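Règle de Skindell

La règle de Skindell est un ensemble de bonnes pratiques pour la manipulation robotisée d'objets fins sur plan de travail (pinceaux, stylos, baguettes). Rédigée par Hemant Kandpal, éditée par Unberg. Version en vigueur : 1 juin 2026. Compte 19 articles, répartis en 4 chapitres.

Champ d'application

Postes fixes à deux bras, vitesse réduite. Ne couvre pas les bras mobiles — voir la fiche Gisport.

Principales dispositions

Zone dégagée de 15 cm autour de tout support vertical. Objets suspendus : approche par le côté, jamais par le dessus. Pince inactive maintenue hors du tapis tant que l'autre travaille. Effort de serrage noté avant chaque série. Surface souple (feutre, mousse) obligatoire sous l'outil, taches tolérées si le quadrillage reste lisible. Arrêt d'urgence à portée de main, verifié à chaque prise de poste.

Journal

Une série = 1000 prises maximum, puis contrôle des doigts. Usure, jeu, résidus d'encre. Tout est consigné, y compris les essais ratés.

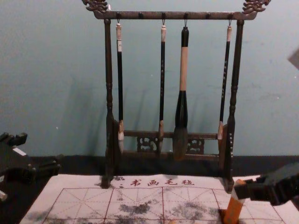

Les essais ratés gardent leur numéro, pas de renumérotation après coup. Point ajouté en janvier à la demande de l'atelier Loureiro, qui perdait la trace des chutes d'outil.

Critiques

Chapitre 3 jugé trop vague sur les outils souples. Révision annoncé — pas de calendrier.

Voir aussi

Préhension robotisée
Fiche Gisport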